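25th December

Everybody is eating at home today, so I had the lab for myself and I could finally do the maintenance on our two-arm cell. I wanted to write it down before I forget the order.

I started with the gripper fingers. The yellow ones become smooth after long use, and then a heavy book turns slowly in the grip. I cleaned the black tips with alcohol and tightened the screws of the sensor brackets, 3 of which I could move with my hand. Then I checked the purple cables. They must have a big enough loop at the wrist, or they pull when the arm stretches to the middle of the table.

The test is the book and the pink backpack, the same as in March.
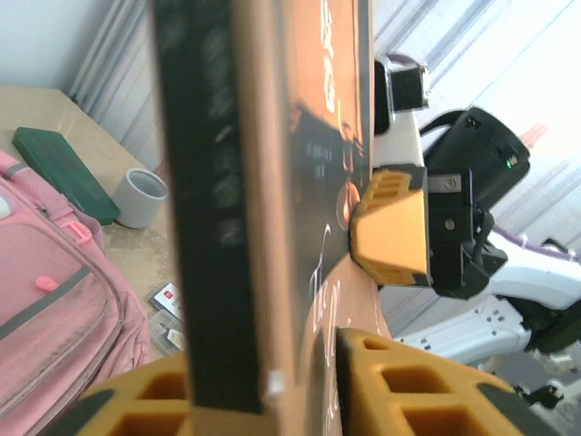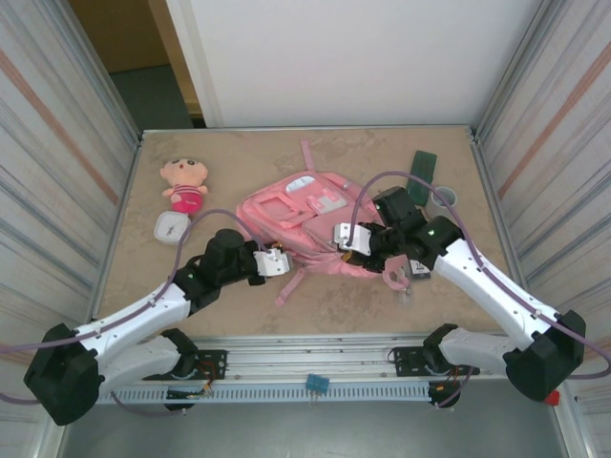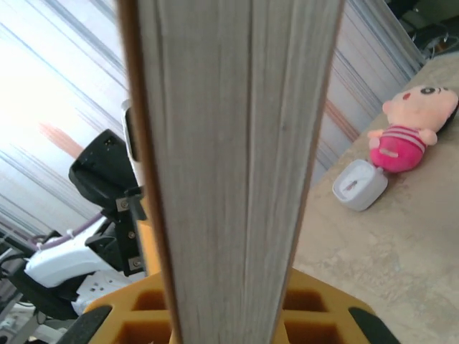

Jörg Kramer from Weidemann told me once to run 200 cycles before I trust a gripper again, and I follow this advice although it is boring. The counter of the cell was at 2,944 when I began. I keep the speed low for the first part and listen to the wrist motors. A dry joint makes a small scratching sound, and with the heating off in the building you can hear it very well.

One thing is still open. The left arm comes to its zero position about 2 millimeters too low. I made the calibration again and the error stayed, so I suspect the mounting plate on the front rail. For this I need a longer hex key, which is in the drawer at Carkwood, and they are closed until next week. I put a note on the controller and switched everything off.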